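**수집실 소식: 가위는 오늘도 책상 위에**

Prarnier 2층 수집실이 문을 연 뒤로 사내에서 제일 많이 들은 질문은 "거기서 하루 종일 뭐 해요?"입니다. 답은 간단합니다. 집었다가 놓습니다. 그리고 다시 집습니다. 이번 분기 목표가 시연 2,660건이니, 같은 동작에 대한 애정이 식을 시간은 충분합니다.

지난 호에서 소개한 Drerkik 과제는 학습 모델에게 책상 위의 평범한 물건 다루는 법을 가르치는 일입니다. 사람이 손에 그리퍼를 들고 직접 움직이면 그 과정이 통째로 한 건의 예시가 됩니다. 말은 쉬운데, 평소에 아무 생각 없이 하던 일을 그리퍼로 하려면 어른도 갑자기 다섯 살이 됩니다. 첫날 저는 카드 한 장을 세우는 데 점심 식욕을 다 썼습니다.
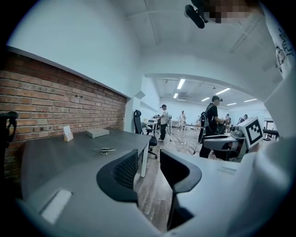
*짙은 회색 책상 위의 가위, 그리고 안쪽 방의 작업자들.*

토요일 오전 조가 가장 조용하고 기록도 가장 깔끔합니다. 평일 오후에는 옆 작업대 대화에 끌려 들어가 손이 멈추는 일이 잦은데, 모델이 그 '멍하니 서 있기'까지 성실하게 배울까 봐 Milan Stevens 님이 걱정이 많습니다. 그래서 새 규칙이 생겼습니다. 시작하고 나서 할 말이 떠오르면, 우선 그 건을 끝내고 말할 것. 점심 메뉴 논의도 예외가 아닙니다.

실패한 시연은 어떻게 하느냐는 문의도 많았습니다. 지우지 마세요. 한 번 놓쳤다가 다시 잡은 건은 '복구' 표시를 달아 Brandik 폴더로 보내면 됩니다. 현재 그 폴더에 400건이 있고, 그중 18건은 제 것입니다. 순위표를 만들자는 제안은 제가 정중히 반려했습니다.

반대로 너무 잘하는 것도 문제입니다. 숙련된 분들은 늘 같은 각도로 들어가 같은 속도로 빠져나옵니다. 보기에는 아름답지만 모델 입장에서는 같은 문제집을 계속 푸는 셈이지요. 한 자리에서 연속 5건을 했다면 물건 방향을 돌리거나 서는 위치를 바꿔 주세요. 왼쪽에서도 가 보고, 조금 멀리서도 가 보고, 평소라면 절대 안 할 각도로도 한 번쯤 부탁드립니다. 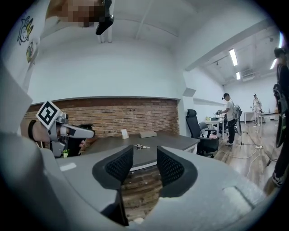 *책상 왼쪽에 마커를 단 그리퍼가 한 대 더, 오른쪽 흰 작업대에서도 작업 중.*

배치를 바꿀 때는 기록표에 꼭 남겨 주세요. "가위 조금 옮김"이라고만 적힌 줄이 꽤 되는데, 한 달 뒤의 우리는 그 '조금'을 해독하지 못합니다. 어느 쪽으로, 손잡이가 어디를 보게 옮겼는지까지 부탁드립니다. 마커가 손이나 소매에 오래 가려진 건도 메모란에 적어 주시면 검수하는 사람이 덜 늙습니다.

Baert 팀이 준비 중인 첫 학습 결과는 5월에 공유할 예정입니다. 기대치는 낮게 잡아 주세요. 목표는 가위를 집어서 원하는 자리에 내려놓는 것이고, 종이 자르기는 로드맵에 없습니다.

오전 조에 빈자리가 있습니다. 경험은 필요 없고, 같은 물건을 오래 바라볼 수 있는 분이면 환영합니다. 신청은 수집실 게시판에 이름만 적으시면 됩니다.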